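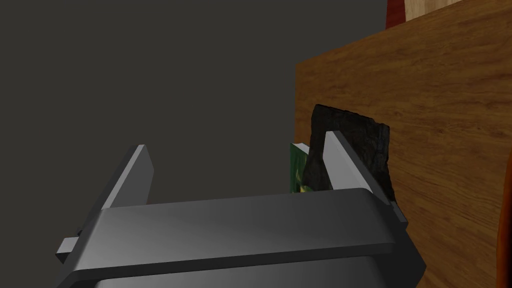
Pince ouverte, vue de synthèse

Liste Lectures noires
Objet : Re: Le dernier Cantero, on en parle ?
Le 20 octobre 2019

Bonsoir à tous,

Carmela Villalobos a écrit :
> J'ai fini « Les Eaux de Nokbridge » dans le train et je reste
> sur ma faim. Le juge Dikar est formidable pendant 200 pages,
> puis il part en cure et on ne le revoit qu'à l'enterrement.
> Est-ce que j'ai raté quelque chose ? Et qui a payé le notaire ?
> Je le propose quand même pour novembre, si personne n'a mieux.

Tu n'as rien raté, Carmela, ou alors nous sommes deux. Le notaire est payé par la belle-sœur, c'est dit au chapitre 7, dans une incise, entre la recette du lapin et la météo. Cantero a toujours rangé ses indices comme je range mes factures.

Pour la cure, je serai plus indulgent que toi. Dikar absent, on récupère la greffière, et c'est elle qui mène les meilleures scènes du livre, l'audience du mardi surtout, où elle fait taire trois avocats avec une agrafeuse. J'aurais volontiers lu 400 pages sur elle. En revanche le procès Cevell, je cale. Un témoin qui retrouve la mémoire la veille du verdict, passe encore - mais deux, et dans le même hôtel ?

La traduction n'arrange rien. « Il plaida coupable de sa tasse de thé », page 312 de mon édition, si quelqu'un a l'original sous la main je suis preneur. J'ai relu la phrase à voix haute, ma femme a changé de pièce.

D'accord pour novembre malgré tout, on s'engueulera mieux que sur le précédent, que tout le monde avait trouvé « bien écrit ». La bibliothèque n'en a qu'un exemplaire, cote R 722, et il est chez moi. Je le rends jeudi. Les taches de café de la deuxième partie étaient là avant moi, celles de la troisième se discutent.

Amitiés,
Bernard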